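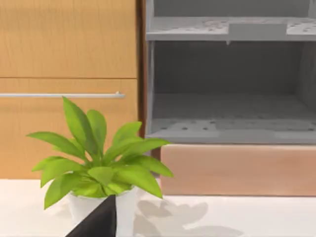 Folke Blomqvist told me over the phone that I was going to get it wrong, and that everyone who writes about puppet shows gets it wrong in the same way. They go looking for the face under the table, he said, and they forget that the kids at home never went looking for it at all.

So let me try to get it right, Folke!

If you grew up where I grew up, with one good channel and one snowy one, you probably caught Kondness at some point. It ran late in the afternoon, dubbed into English by what sounded like two people in a closet, and it starred a large, grumpy, moss-colored bear named Ursu who ran a ferry. That was the whole idea. Animals got on the ferry, animals got off the ferry, and Ursu complained about their luggage. I loved it so much that I once refused to get out of a bathtub until my mother asked for my ticket in the voice.

The voice is what I wanted to write about. Ursu had one of those voices that seems to start in somebody's knees. It was slow, a little wet around the edges, and it cracked upward whenever he was pretending not to care about something. For the first ten seasons it belonged to Helge Lindqvist, who also had his arm in the bear. Then one season it belonged to Ustyna Hladun, and as a kid I didn't notice. My brother says he did. My brother also says he remembers being born, so I leave that to you.

I met Hladun in March, in the upstairs room of a bakery she likes (get the cardamom thing, get two). She's tall, which is terrible luck for a puppeteer, and she talks fast in a light, clear voice with nothing of the bear in it. I was embarrassed by how badly I wanted her to do it. I held out for most of an hour.

She'd come to the show as a right hand. If you don't know how these big hand puppets work, the lead performer has one hand in the head and the other in the left paw, and some patient soul squeezes in alongside to do the right paw. Hladun was that patient soul for four years. She spent them pressed against Lindqvist's ribs, and she told me she learned the voice from there, through his jacket, before she ever really heard it with her ears. She could feel when he was about to take a breath. She knew from his elbow that a joke was coming.

"He never taught me one thing on purpose," she said. "He'd have been horrified. He only complained when my paw was late."

When Lindqvist decided to stop, the production company, Norkari, held auditions. Thirteen people came in and did their bears. Aslak Bakke, who was directing by then, has kept the tapes, and he played me a few of them in his kitchen with the lid of his laptop half closed, as if somebody might walk in. They're wonderful and they're awful. One man does a perfect Ursu, I mean perfect, you'd swear it was the original, and after a minute you want to leave the room. Bakke thinks it's the breathing. The man had copied every sound and none of the gaps.

Hladun didn't audition. She was there to do the paw for the others! All day long, one bear after another, she sat scrunched up on a rolling stool doing the right paw and saying nothing. Near the end somebody went out for coffee, and the bear was flopped over on its stand, and she put her arm in because it looked uncomfortable. Bakke heard Ursu out in the hallway grumbling about the draft. He went in to tell Helge he wasn't supposed to be there.

I asked her whether Lindqvist was pleased. She tore up some of her napkin. He wasn't, at first, she said. He'd pictured a big fellow with a beard, and he'd pictured being asked. For most of her first season he didn't call, and she had the character's whole history in her arm with no one to check it against. She recorded one episode, the one with the goose who won't pay, eleven times over because she couldn't tell anymore whether Ursu was cross or sad.

Then a postcard came to the studio. It had a ferry on it, naturally. It said the goose was right and Ursu was wrong and she should play it that way. That was Lindqvist's review. She has it at home somewhere and wouldn't tell me where.

There's a piece of this I knew nothing about until I started calling around, and it's Jultach. Jultach was the stage version, a winter special that toured small halls with live musicians, and it's where things got knotty, because for one run both of them were in it. Lindqvist came back to do the bear for the opening number and Hladun did him for the rest. The handover took place in the dark during an accordion solo. Gervasio Painemal played that accordion, and he told me the solo was written as eight bars and grew every night, as the two of them started whispering to each other down there under the deck with the bear between them.

What were they whispering about? He could only hear bits. Luggage, mostly. He thinks they were doing both sides of it, Ursu talking to Ursu, and that it was a much better show than the one upstairs.

I've asked myself why any of this gets to me. I don't do voices. I can't even do my own voice on a voicemail. But I have a kid now, and she watches the old episodes on my phone, early and late ones all jumbled together in whatever order they come up, and she's never once looked up when the voice changes hands. I do, every time. I've gotten so I can hear it within a line or two. Lindqvist leans on the front of a word and Hladun leans on the back of it, and hers is a slightly kinder bear, I think, though Folke tells me I'm imagining that and I should quit while I'm ahead.

Hladun did do the voice for me, in the end. I'd put my coat on and was digging around for my gloves, and from behind me somebody very large and very tired asked if that bag was going in the overhead or on my lap.

I said on my lap. I think I may have said sir.

Last updated: March

Comments

ferrygoose: The goose WAS right. I've been saying this since second grade.

Marnie T.: I saw Jultach as a kid and all I remember is that the accordion part went on forever. Now I feel bad for kicking the seat in front of me.

oldchannelnine: Nice piece, but you left out the English dub. Half of us never heard Lindqvist or Hladun at the time, just the two people in the closet. Would love to read something about them.

pdk: My dad still says "that is not a small suitcase" at every airport. Sending him this.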